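Search tickets and articles... Go

Praltia Partner Support – Booking and Check-in

Subject: Paid checked bags missing at online check-in on flight + stay bookings
Product: Danzer connector, reservation sync
Route affected: Banden – Pidberg, both directions
Priority: 2
Status: Resolved, monitoring
Opened by: Travel agency desk, Banden

Original report

Customers who buy a Praltia flight and a Pidberg apartment stay in one basket are paying for checked bags and getting a confirmation email that lists them. When online check-in opens, the bags are gone. The check-in page offers the same bags for sale again at the airport rate. Seats and names are correct. The stay is correct. The return flight usually shows its bags, the outbound does not.

Customers who buy a flight alone are not affected as far as we can tell. Customers who add the bag later, through Manage Booking, are not affected either.

Steps we use to get the fault:

Start a new basket in the agency portal. Choose Banden to Pidberg, return, two adults. Add one checked bag per adult on both flights. Add a stay in Pidberg that begins on the arrival date. Pay. Wait for the confirmation email. Open the booking in the check-in preview tool and look at the outbound segment.

Expected: bags listed under each adult on each flight.
Result: outbound shows "cabin bag only" for both adults.

Update – support

Steps reproduced in the test environment on the first try. Also tried with a single adult: bags present on both flights. Tried with two adults and no stay: bags present. Tried with two adults and a stay starting the day after arrival: bags present. The fault needs more than one passenger and a stay that starts on the arrival date.

Please send the connector log for one failing booking, from basket creation through to the confirmation email. The portal log is no use here, it stops at payment.

Update – agency desk

Log attached for one failing booking. Payment reference and card data removed. We have also put a note on the front desk screens telling staff to check bags by hand before the customer leaves. That is slow in April with the spring departures, so we would like a workaround if a fix is going to take a while.

Update – support

Read the log. Sequence for the failing booking:

Basket created. Flight segments priced. Bags priced per passenger and per segment. Stay priced. Payment authorized. Connector sends the order to the reservation system and receives a record locator. Connector sends the extras message (bags, seats). Reservation system answers with status 200. Connector sends the stay message. Reservation system answers with status 200. Confirmation email goes out.

Everything looks clean if you only read the status line. The body of the second response is where it goes wrong. It returns the full booking as the reservation system now holds it, and the outbound bag lines are missing from it. They were present in the response to the extras message. So the bags were written and then removed by the stay message.

The connector does not compare the returned booking with the one it sent. It reads the status, sees success, and builds the email from its own copy of the basket. That is why the customer has a confirmation listing bags that the check-in system has never heard of.

Workaround until further notice: after payment, open the booking in Manage Booking and press Refresh Extras. This resends the extras message on its own, after the stay, and the bags stay put. Do not use Add Bag for this. Add Bag charges the customer a second time and the refund has to be done by hand.

Attachments

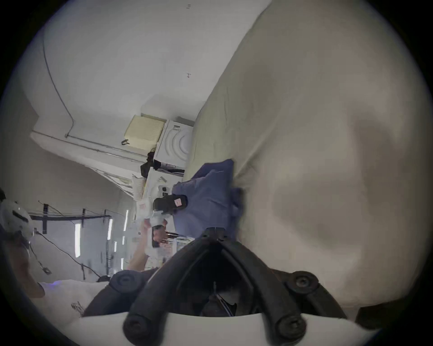
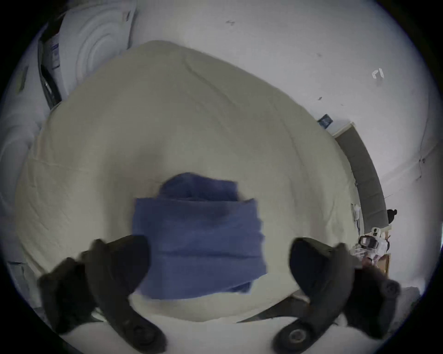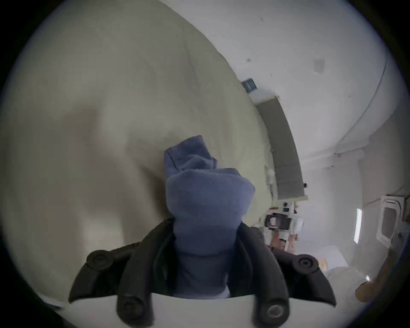
Attachments 1–3. Folded blue towel on the duvet in 2, blue-grey cloth in 3.

Update – agency desk

Workaround tested on several live bookings. Refresh Extras puts the outbound bags back. One booking still showed "cabin bag only" right after the refresh and then corrected itself once the page was reloaded, so there is some caching on the preview tool. Staff have been told to reload before calling you.

One question. A customer had already bought the bags a second time at check-in before we caught it. Is the duplicate refunded automatically when the original bag line comes back?

Update – support

No. The second purchase is a valid sale as far as the payment system is concerned. Raise a refund request against the later charge and use the reason code for duplicate extras. Leave the original charge alone. If you refund the original, the bag line is canceled with it and the customer arrives at the airport with no bag on the booking.

For the cache: the preview tool holds a booking until the page is closed or reloaded. The live check-in page does not do this, so a customer will see the right thing even when the preview is behind.

Update – support, connector team

Cause found. Notes for anyone picking this up later.

The stay message carries a block called linked services. It ties the stay to the flight that gets the customer there, so that a flight delay can be passed to the property as a late arrival. To build the block, the connector looks for a segment that lands on the first date of the stay. If it finds one, it includes that segment in the message with its passengers. If it does not, the block is left out entirely. This explains why a stay starting the following day never fails, and why the return flight is rarely touched.

When the block is present, the reservation system treats the segment in it as a replacement for the one on file. Any extras not repeated in the block are dropped. With a single passenger, the connector takes a different path and copies the complete passenger item, extras included, so nothing is lost. With two or more it builds a short passenger list holding names and types only. The short list was introduced to keep the message under the size limit for large groups. It should never have been used for couples and families.

Seats survive because they are held on the seat map and not on the segment.

The few reports of missing bags on the return flight come from customers who booked a second stay back in Banden starting on the day they land. Same fault, other direction.

Tried first and rejected: sending the stay message before the extras message. It cures the symptom on new bookings. It also breaks date changes, where the stay message is resent on its own and would wipe the bags again. Reverted.

Fix, in two parts:

The linked services block now refers to the segment by its key and no longer carries passenger data of any kind. The reservation system accepts the key and leaves the segment as it is.

After each write, the connector compares the extras in the returned booking with the extras in the basket. If a line is missing, the confirmation email is held and the booking is placed in the exceptions queue with the text "extras mismatch after stay link". The agency desk can see this queue under Reports.

Update – support

Fix is in the test environment. Results:

Two adults, return, stay on arrival date: bags present on both flights.
Two adults and a child, same dates: bags present. Child's stroller line present too, which was not in the original report but would have been lost the same way.
Group booking at the size limit: message accepted, bags present.
Single adult: no change from before.
Date change on the outbound with the stay moved to match: bags present after the change.
Forced mismatch, with a bag line deleted by hand between writes: email held, booking appears in the exceptions queue.

Sports equipment is handled by the same extras message and follows the bags. Pre-ordered meals are stored elsewhere and were never affected.

Update – agency desk

We can see the queue in Reports. Can the email text for held confirmations be changed? At the moment customers get nothing at all and they call us to ask whether the payment went through. A short holding message would be enough – payment received, details to follow.

Update – support

Agreed, logged as a separate request for the email templates. Until that is live, the payment receipt can be sent by hand from the booking screen. Choose Send Receipt, not Send Confirmation, or the mismatch check is skipped.

Update – support

Released to production overnight. Bookings made before the release are not repaired by it. A repair job was run against all future departures with a linked stay and resent the extras message wherever the paid bags and the booked bags differed. Bookings already checked in were left out of the job, as the extras message is refused once a boarding pass has been issued. Those have been listed in a file in the agency's shared folder. Each one needs a call to the airport desk to have the bag added at no charge.

Please check a sample from your side, including any booking where Refresh Extras was used by hand. The repair job should have skipped these.

Update – agency desk

Sample checked. Bags are present on all of them and none of the hand-refreshed bookings has been charged or changed again. File received, and the airport desk has started on it. The note has been taken off the front desk screens.

One booking in the file belongs to a customer who canceled last week. No bag needed there, please drop it.

Update – support

Dropped from the file. Status set to Resolved, monitoring. The exceptions queue will be watched through the end of April and the ticket closed if no new mismatch appears. If one does, reply here with the record locator and the connector log, and the ticket will reopen under the same number.

Related articles
Refresh Extras and Add Bag: which to use
Refunding a duplicate extra
Linking a stay to an inbound flight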